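Wednesday, 4:10 pm

Shelf restock and the drinks question, continued from the last entry.

Went through the shelving unit again after lunch. I still don't buy the idea that mixing drinks and small odds and ends on the same shelf saves any time. The Wurau layout sheet says it does. The Wurau layout sheet also says one person can reset the whole unit in 2 minutes, and I'd like to meet that person. My best today was well over that, and I wasn't being careful.

Things I tried, in order:

Cans upright, lids up, at the left end of each shelf. Fine until you reach past them for anything else. Knocked one over twice. Dents show up fast on these thin ones.

Cans on their sides, lids facing out. Easier to tell apart from the front if the lid has a mark on it, useless if it doesn't. They roll. The sheet claims the divider posts stop this. They stop some of it, if you set the posts close together, and then nothing wider than a can fits in the slot.

Dividers moved wider, sticks and loose bits together in one compartment. Looked tidy for the length of a coffee. 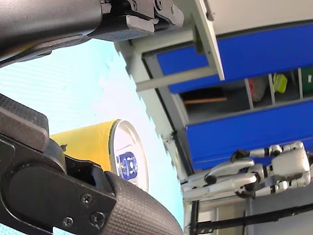
Yellow can on its side, lid with the small blue logo. Body slightly creased.

About the creases. Abdella's note in the margin of the last entry blames the shelf edges. Maybe. I'd want to see a can go onto the shelf smooth and come off creased before I write that down as a cause, and we have not done that. We didn't look the cans over on arrival. For all I know they get it in the carton. Please can whoever opens the next carton check them before anything goes near the shelf, and put the bad ones aside with a strip of tape on the lid.

Same complaint about the load figure. The Kurnerholm page gives 20 kg per shelf and I can't find how they got it or whether it means spread out or all at one end. We are nowhere near it with drinks, so it doesn't matter this week, but I'm not copying it into our setup notes as if we'd tested it.

The thin wooden sticks keep ending up along the low edge of the compartment no matter where I put them. A shallow tray would fix that. Dronano sells one that is supposed to fit, part 507, but the drawing gives the outside width only and I've been caught by that before. Measure first. Inside of the compartment, between the posts, both ends, and write it here:

left
right

(blank for now, the good tape measure is missing again)

Colors. Somebody suggested sorting by color so that gaps are easy to spot from the door. I tried it from the door. I could spot yellow. Everything else was guesswork against the blue panels, and the green things were the worst. Not ready to call it a bad idea, but one person squinting from a doorway isn't a test either.

To do before the next restock:
check new carton for creased cans
measure compartment, then decide on trays
time a full reset with two different people, same items, and write down both times even if they're ugly
leave the posts where they are until that's done

Lid-out stays for now. I don't love it.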